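Ticket 27: Arm drops out partway through kitchen task, gripper reports closed
Project: Astcombe student robotics, kitchen table task
Opened by: Joris Geerts
Assigned to: Alun Gronow
Opened: Nov 18, 2019
Priority: high
Status: resolved, watch

Problem

The arm stops partway through a pick and the task script exits with "gripper timeout". The gripper status field reads CLOSED even when the fingers are open. The arm itself does not fault. Base, shoulder and elbow hold position and the pendant shows no alarm. Restarting the script clears it until the next time.

It started after the tool cable was rerouted for the new wrist mount. It was not seen once in June on the old mount with the same script.

Steps to reproduce

1. Home the arm.
2. Load the Prellano task file, kitchen set.
3. Run at normal speed with the wrist rotation limit off.
4. Wait. It fails on most runs, usually when the wrist turns past the halfway mark on the oven side.

At half speed it still fails, but later in the run.

Log extract

gripper: cmd OPEN sent
gripper: ack received
gripper: state CLOSED (expected OPEN)
gripper: retry 1
gripper: retry 2
gripper: no ack, 200 ms
task: abort, gripper timeout

Comments

Alun Gronow
Is the timeout value the default? The Farka driver ships with 200 ms and the old config had it higher. Please attach the config you are running.

Joris Geerts
Attached. It is the default. I copied the file from the Farka folder when we changed the mount, so our old value was lost. Raised it to what we had before. The abort comes later but it still comes, and the state is still wrong after the OPEN command.

Alun Gronow
Then the timeout is a side issue. Leave it at the old value and look at the wiring. A bad state followed by a missing ack sounds like an intermittent contact on the data pair.

Genji Murakami
Checked the connector at the tool end. Both screws were tight, no bent pins. Swapped the short adapter lead for the spare. No change. Supply voltage at the gripper is steady with the arm parked. I have not measured it while moving.

Jeanine Dijkstra
Can someone rule out the object models before we take the cable apart? I changed the grasp widths for the kitchen set last week and the strainer entry was a guess.

Genji Murakami
Ran 30 open/close cycles with the arm parked and no objects loaded. All passed. Then ran the same cycles while turning the wrist by hand in free drive. It failed as soon as the cable went tight. Grasp widths are not involved.

Joris Geerts
Pictures of the current layout and cable run attached. Look at the loops at the gripper and where the cable goes down along the arm. 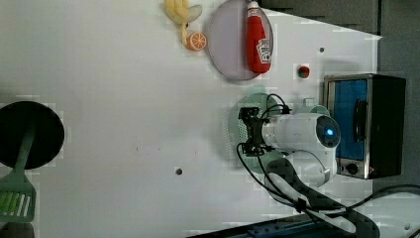
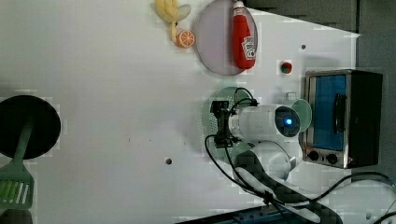

Alun Gronow
The loop needs to be measured at full wrist rotation in both directions. Please do this with the power off:

– Remove the ties on the last link only. Keep the ones lower down.
– Turn the wrist to one end of its range and note the free length. Repeat for the other end.
– Set the slack for the worse of the two, then refit the ties loose enough for the cable to slide.
– Check continuity on the data pair while flexing the cable near each tie point.

If continuity drops at a tie point, replace the cable. Do not splice it. The Dijkstra cable in the drawer is the right type but longer, so the extra will have to be taken up at the base end.

Genji Murakami
Done. Continuity drops at the first tie point above the wrist. The jacket looks fine from outside, but one conductor opens when the cable is bent there. Old cable is tagged and in the scrap bin. New one fitted, extra length coiled at the base.

Joris Geerts
Reran the parked cycles and the free drive cycles, all passed. Full task run at half speed is clean, full task run at normal speed is clean. State field now follows the command each time.

Jeanine Dijkstra
I corrected the strainer grasp width while the arm was down. Please pull the object file before the next run, or the checksum will not match and the loader will refuse it.

Lieven Geerts
Two items before this is closed. First, the wrist rotation limit goes back on in the default task file. Second, our driver config goes into the repository with the timeout set, so that it does not get overwritten by the vendor copy again. Joris, please take both.

Joris Geerts
Both committed. The limit can be switched off per task with the existing flag. I also added a line to the setup sheet – turn the wrist through its full range with the power off after any change to the cable ties.

Alun Gronow
Setting to resolved, watch. Reopen this ticket if the state field and the command disagree again, and attach the full log with timestamps. The extract was missing them.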